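Section 4. Clearing and packing a child's desk with the Plirnex box insert

This section is for the person who packs the desk, and it can be read without the earlier sections. Have the label sheet and one pen ready before you begin. The Jasach shelf unit must be already fixed to the wall (see section 2).
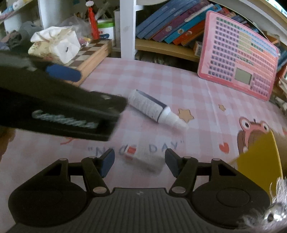
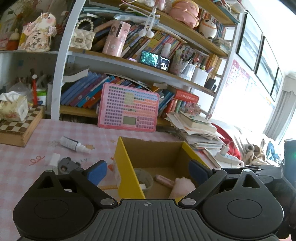 ## 4.1 Before you begin

1. Keep the tablecloth on the desk. A checkered cloth protects the top and stops round things from rolling too fast. If the cloth has folds, pull it flat with both hands from the two short sides.
2. Put the open cardboard box on the desk, not on the floor. The child can then see the bottom of it and does not drop things from a height.
3. Check the flaps. They must stand up or hang outside. A flap that falls inside takes space and hides small objects.
4. Clean the floor of the box with a dry cloth. Do not use water on cardboard.

**Note:** The box may be filled up to 5 kg. With more weight the bottom can open when you lift it. The insert itself weighs 95 grams, and you do not need to count it.

## 4.2 Sorting the things on the desk

Sort first and pack after. Make these groups on the cloth, with a hand's width between them:

- soft things, for example plush toys
- bottles and tubes
- small hard things: little boxes, clips, cases
- things that stay on the desk

In the last group we usually leave the tissue box, the pen holder and the things the child uses each day. A learning tablet can also stay, if it leans against the shelf and does not stand in the way of the chair. A flat wooden box with a checkerboard top may stay at the side of the desk and carry the tissue box. This saves a place for one more thing.

**Caution:** Bottles with a nozzle must be closed before they are laid down. Turn the cap until it stops, then wipe the nozzle. If you are not sure that the bottle is tight, put it in a small plastic bag and tie the bag.

## 4.3 Filling the box

1. Lay the soft things in one corner. Do not press them flat. Plush keeps its shape better when it has some air around it.
2. Put small cases beside the plush, so that the soft side holds them still.
3. Place round things against a wall of the box. In the middle they will roll at each step you make.
4. Lay bottles and tubes along the long wall, with all caps to the same side. Leave 2 cm free above them.
5. Put the very small boxes last. If one is light enough to fly away when you blow on it, it belongs in the pocket of the insert and not loose in the box.
6. Look once more at the cloth. A printed cloth is nice, but small things with pale colors are easy to miss on it. Pass your palm slowly over the whole surface, also over the printed words and drawings.

**Note:** If the child wants to take out something that is already packed, let it be so, and repeat from step 3. In our experience the work goes faster when the child decides the order.

## 4.4 Closing and labeling

1. Fold the short flaps first, then the long ones.
2. Use one strip of tape, 30 cm, over the middle line. Press from the center to the ends.
3. Write the content on the label with simple words, for example "soft toys, tubes, small cases". Do not write "various". In February you will not remember what it was.
4. Stick the label on the side, not on the top - boxes are often put one on another.

Boxes for the Koskela storage room need also the room name. Boxes that go to the Kernetti shelf need only the content.

## 4.5 If something does not fit

| Problem | What to do |
|---|---|
| The flaps do not close | Take out the soft things, lay the hard things flat, put the soft things back on top |
| A bottle is longer than the wall | Lay it from corner to corner |
| The box bends when lifted | Divide the content into two boxes |
| The label comes off | Wipe the cardboard dry and use a new label |

Spare inserts and label sheets can be asked from Seija Jääskeläinen. Please tell her the size of your box, measured inside.

Section text checked 14/09/2018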